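Newsroom > Press Releases > Home and Table

FOR IMMEDIATE RELEASE

Riltville firm asks the public to please put things down on its tables

Plirden's new Tagle tabletop is meant for breakfast, repairs and whatever came out of your pockets

RILTVILLE, May. Plirden, the Riltville maker of tables for people who own more stuff than shelves, today announced the Tagle, a light wooden tabletop with a fine striped grain and no opinion about what you leave on it.

The Tagle replaces the Fustura, which sold well and was loved by reviewers and which, according to the letters we got, a lot of you were afraid to touch. Customers bought the Fustura and then bought a cloth to cover it. Several bought a second cloth to protect the first one. We took this as feedback.

Work on the Tagle began with a survey. Plirden wrote to 2000 households and asked what was on their table at the moment they opened the envelope. We had hoped for answers like "a bowl of pears." We got mail, chargers, half a jigsaw, somebody's retainer, a bicycle pump and a great many things described only as "his." One household returned the form with a ring on it from a coffee cup, and that form is now framed in our front office.

"We'd been designing for a dinner party that happens twice a year," said Madalena Cordeiro, head of product at Plirden. "The rest of the time a table is where you eat toast next to the thing you were going to fix. I have eaten a lot of toast that way. I wanted a top that looked all right while it was going on."

The pale beige and tan stripes in the grain run lengthwise along the top, and the surface is matte. Gloss was considered. Gloss was tried out in Cordeiro's own kitchen, where it showed every crumb and most of the ceiling, and it went back to the workshop before the weekend was over.

The finish on the Tagle is a hard wax oil applied in two coats by hand, and it can be touched up at home with a rag and an ounce of patience. Each top ships with a small tin of it. Previous Plirden products shipped with a care booklet that ran to more than 90 pages, and we would like to thank the customer who read it and wrote in about the typo. The Tagle comes with a card. The card says to wipe up spills and to stop worrying, in that order.

The top is sold alone or with a set of four screw-on legs. Anyone who already owns a Fustura frame can keep it, as the bolt holes line up. We mention this with some pride, having failed to manage it on the last two occasions. Buyers with a wobbly floor should ask for the adjustable feet, which we forgot to put in the catalog and which cost nothing extra.

Retailers will find that the Tagle does not need to be dressed for the showroom. Stores taking part in the launch are asked to skip the vase and the fake lemons and set out what a person would have out before leaving for work: a bottle of orange juice, a pink plate, a tape measure. Staff may add items of their own. Staff may also sit at it and eat lunch, and at the Riltville store they already do.

"If a customer walks up and sets their keys on it without thinking, that's the sale," Cordeiro said. "With the Fustura they used to put their hands behind their backs."

The Tagle goes on sale this month at the Plirden store in Riltville and through stockists. Swatches of the finish can be had by mail. Trade customers wanting a full top on loan should allow time for delivery and have two people ready to carry it, neither of them in socks.
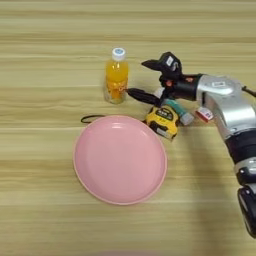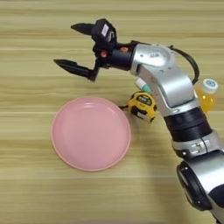 The striped grain of the light wooden tabletop. Photos: Plirden

Contact: Plirden Press Desk, Riltville | Copyright Plirden. All rights reserved. | Back to top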